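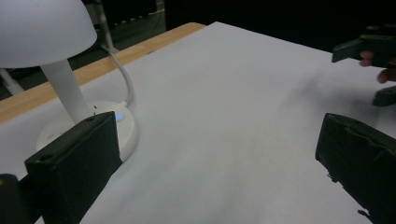
紙の地図を買う人が減った、と書店の地図売り場の担当者に聞いた。売り場は三年前の半分になり、残りの棚には旅行ガイドが入ったそうだ。私は今でも、知らない土地へ行く前には大きな紙の地図を一枚買う。値段は2000円ほどで、昼食二回分にあたる。安くはないが、その分の働きはすると思っている。地図を読むのに特別な道具はいらない。机の天板をほとんど覆うくらいの大きな紙を広げられる場所と、白い電気スタンドが一つあれば足りる。この広さが、画面の地図との一番大きな違いである。

画面の地図は、目的地までの道を教えるのがうまい。現在地が出て、曲がる角が出て、到着時刻まで出る。私も毎日使っている。駅から取引先まで歩くときに、わざわざ紙を開く理由はない。問題にしたいのは道案内の性能の話ではなく、土地の覚え方の話である。

去年、オランダから来た同僚のサンネ・ダイクストラと一緒に、仕事で山あいの町をいくつか回った。運転は交代で、案内は車の画面に任せた。四日間で六つの町に寄ったが、帰ってから報告書を書く段になって、二人とも町の並びを思い出せなかった。どの町が川の上流で、どの町が峠の向こうだったか。写真の撮影時刻を見て順番はわかった。位置関係は、結局地図を買ってきて確かめた。

広げてみると、三番目に寄った町と五番目に寄った町は、尾根を一つ挟んで隣どうしだった。車では一時間半かかったので、遠い町だと思い込んでいたのである。昔は歩いて越える道があり、嫁入りや祭りの行き来もあったと、後になって町史で読んだ。両方の町で同じ形の漬物が出てきた理由も、それで見当がついた。出かける前に紙を見ていれば、現地で人に尋ねることができた。

画面の地図は、拡大すると周りが消え、縮小すると細かい地名が消える。見たいものだけを見せる仕組みなので当然ではある。紙は縮尺が一つに決まっていて、用のない場所も同じ濃さで刷ってある。探している集落の横に、知らない神社や廃線の跡や、変わった名前の沢がある。目がそこに止まる。止まったところで何の役に立つかと聞かれると困るが、土地を覚えるとは、たぶんそういう余計なものと一緒に覚えることだ。

反対の意見も聞いておきたくて、登山用の地図アプリを長く使っているアンガス・ダンバーに話してみた。彼の答えははっきりしていた。紙は古くなる。崩れた道も、通行止めの橋も、印刷した日のまま載っている。山で古い情報を信じるのは危ない、と言う。風の強い稜線で大きな紙を広げたことがあるか、とも聞かれた。ある。地図は破れた。

安全については彼の言うとおりだと思う。通れるかどうかは新しい情報で調べるべきで、紙一枚を頼りに山に入れと勧めるつもりはない。ただ、彼も計画を立てるときには画面を二つ並べ、片方に全体、片方に細部を出しているという。それは紙を広げるのと同じことをしたいからではないか、と私は言った。彼は少し考えて、紙より線が引きやすいからだと答えた。話はそこで終わった。

学校の授業でも紙の地図を広げる時間は減っていると聞く。端末なら一人一台で見られ、更新もされる。それでも年に一度くらいは、自分の住む町の地形図を班に一枚配り、皆で覗き込む時間があっていい。一枚を囲むと、誰かの家を誰かが見つけ、通学路の坂がなぜ坂なのかを等高線で説明する子が出てくる。端末を一人ずつ見ていると、この話し合いが起きにくい。姪の学校では3月にこの授業をやり、姪は自分の家が昔の池の跡に建っていることを知って帰ってきた。母親は少し嫌な顔をしていた。だが、大雨の前に知っておいたほうがいいことでもある。

売り場の担当者によれば、いま地図を買っていくのは、年配の人と、引っ越してきたばかりの人が多いらしい。後のほうは意外だったが、考えてみれば筋が通っている。新しい町に住む人は、店までの行き方のほかに、自分がどんな土地の上にいるのかを知りたいのだろう。

私の地図は折り目が弱り、裏からテープで留めてある。次に買い替えるときには、北隣の一枚も一緒に買うつもりでいる。サンネと回った町のうち一つが、今の地図の端から少しはみ出しているからだ。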